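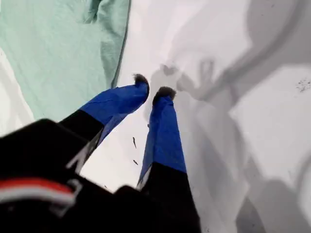 Thread: Fingertip tape and table rules for cloth folding, what do you write down?

tallgrass_9
Hello all. I am writing the work rules for our folding station and I would like to hear how others do it. We have two small arms, one each side of a white table, and the work is folding light garments. The fingers are taped in blue and have a soft fuzzy pad on the tip. My draft has a rule that the tape must be replaced when it has wrinkles. My colleague thinks this is too strict and he wants to replace only when an edge lifts. Which one is better to put in a written rule?

mosterd
Your colleague is right in my opinion. Tape on a finger has wrinkles from the first minute, because you fold it around corners. If you write "no wrinkles" the operators will ignore the rule, and then they will ignore the next rule also. We write "no lifted edge, no exposed glue".

pinwheel_ops
I disagree with mosterd a little. A wrinkle on the back of the finger, fine. A wrinkle on the gripping side is a different thing, it changes how the cloth slides. We replace every 400 folds no matter how it looks, and the operator signs the sheet. At the Golau site they do it every 600 but they fold only towels there.

tallgrass_9
Thank you both. I think I will divide it in two: gripping side and other sides. And what about the pads? They leave small fibers, or at least I believe it comes from them. There are dark specks on our table after some hours and I don't know if they come from the pads or from the garments.

mosterd
Put a dark garment away for one day and fold only light ones. If there are still dark specks, look at the pads. Wipe the table before each batch in any case. We have this in the rule as a step with a check box, before the arms get power.

Clistetti
Sorry to enter the discussion from the side, but I would start with the start position of the arms, not with tape. In our shop rule number one is: both arms folded back at the table edges before a hand goes over the table. Number two: the garment is laid flat with the hem straight, and only then the operator steps back. Tape is rule 14 or something like this.

pinwheel_ops
Agree with the order. Also write where the garment must lie. "In the middle" is not a position. Ours says neckline away from the operator, hem parallel to the table edge, and there is a limit for how much it may be turned.

tallgrass_9
This is how it looks with us in the middle of the table, with a light green one.

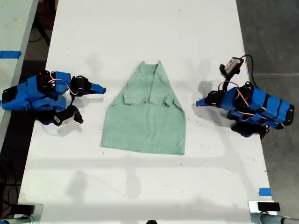 Should a person be allowed to straighten the cloth by hand while the arms have power?
Our rule is to stop the arms first, and we count it as an interrupted run even if the fold comes out good.

mosterd
For me it is too hard to count every touch as interrupted. If you stop correctly, you straighten a sleeve and you continue, I would note it and keep the run. In December we had 239 runs and with your way of counting 89 of them would be thrown away.

Clistetti
Then 89 should be thrown away. Or at least put in a separate column. A number with touched and untouched runs together does not tell me anything.

mosterd
A separate column I can accept.

pinwheel_ops
One more for the list, check that the clamps are tight at the start of each shift. We had one that moved by a few millimeters and the folds were crooked all morning, and everybody was looking at the software.

tallgrass_9
I did not have the clamps in it, I add them now. Does somebody have a good wording for cable checks? Mine is "cables must be free" and I see already that it says nothing.

Clistetti
Ours: "Move each arm by hand through its full reach with power off. No cable may pull tight, touch the cloth or go under a clamp." It takes two minutes per arm.

tallgrass_9
Very good, I will use it almost word for word if you allow. I will post the second draft when my colleague has read it.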